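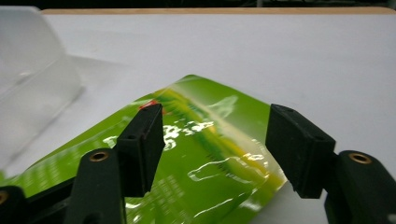
A green plastic bag between the fingers, at the packing table at Stevelwood.

I had been meaning to get out to the Stevelwood open day for years, and this July a neighbor with a spare seat in her car finally settled it. We left Lemport after breakfast on Saturday and got to the Tultmont site in time for coffee, which was good, and a tour, which was better. My question was a simple one. I ran a corner grocery for a long while, and I wanted to know whether a machine could do the shelves and the packing yet, or at home, put the shopping away.

Joanne Haworth took our group around, and she was patient with all of us (one gentleman asked about his dishwasher twice). Boxes and cans, she told us, are mostly fine now. Bags are the trouble. They slump, they slide, and they never have the same shape two times running.

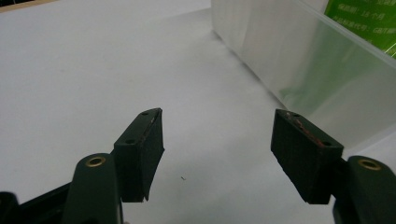 Wear is something I always asked about when a salesman wanted me to buy equipment, so I asked it again. Joanne said the team goes through pads faster than anything else in the building, and I could believe it - one of the black ones had a corner fraying and peeling away at its lower end, and its partner had reddish-brown scuffs across the top. In my store that would have been the slicer blade all over again. She keeps a tally of practice grabs on the wall, and it stood at 2210 when we came through, against a goal of 2000 for the month, so they were feeling pleased with themselves.

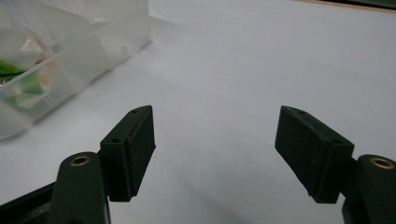

Fingers open wide, with the storage container and its green goods behind.

We stayed at that table far longer than the schedule allowed. Mr. Govindasamy, who looks after the shop-floor side, reckons a machine could restock a tidy aisle overnight today if somebody came in at 6 to put right what it got wrong. Home is harder, he says, and I thought of my own pantry and did not argue!

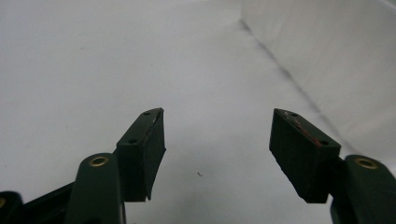
The gripper over the white surface, brass rings and all.

There were 47 of us at the sandwich lunch, and the talk was nearly all about laundry. I would not hand over my old store to a machine just yet, but I'd let one try the canned goods. The neighbor wants to go again next summer, and I have told her I'll bring the thermos.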